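Keep the Paper Timetable

In August the transit office in Dundberg took the printed timetables out of its bus shelters. The notice gave two reasons. Printing cost money, and most riders check their phones anyway. I ride the 4 to work and back, and I think the decision was a mistake.

A timetable on a wall is slow to change and easy to read. You walk up, find your stop, run a finger across, and you know when the bus is due. You also know when the next one is due, and the last one of the night. The app tells me the next bus is coming in 11 minutes. It takes three more screens to learn whether there is a bus home after nine.

Joana Loureiro cleans offices on the Nurosau side of the river and starts at 5 in the morning. She has a phone, and it works fine. She told me she used to plan her week by copying the early departures onto the back of an envelope. Now she gets to the shelter 20 minutes ahead, in the dark, in case something has changed. That is time she is not paid for.

The office says the app is more accurate, and I accept that. When there is roadwork on Mtshali Street, the app knows and the paper doesn't. But most days there is no roadwork. A schedule that is right on most days and can be read by anyone standing in front of it is worth having.

There is also the matter of who visits. My neighbor Jianguo Ren had his sister to stay for a month. She doesn't read English well, but she reads numbers, and on her last visit she went all over town by herself with the shelter timetables. This time she waited for him to get off work.

On cost, the figure given at the public meeting was 80 dollars per shelter per year, for up to 200 shelters. That comes to 16,000 dollars at the most. The same budget has a line for repainting buses that were painted two years ago. I would take old paint and a timetable.

The long-range plan talks about the network in 2051, with cross-town lines and buses every few minutes. If a bus really does come every few minutes, take the timetables down then. On the 4 it comes every half hour, and if you miss it you stand there.
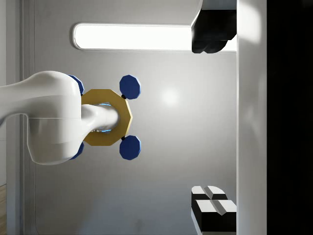

Would a phone number posted in each shelter do the same job? It would help some riders, but the line closes at 6 in the evening and a call takes longer than reading a sheet of paper.

I would settle for less than we had. Put the sheets back at the stops where buses run every 20 minutes or less often, and print them in large type. Change them twice a year. The frames are still on the shelter walls, with the screws in.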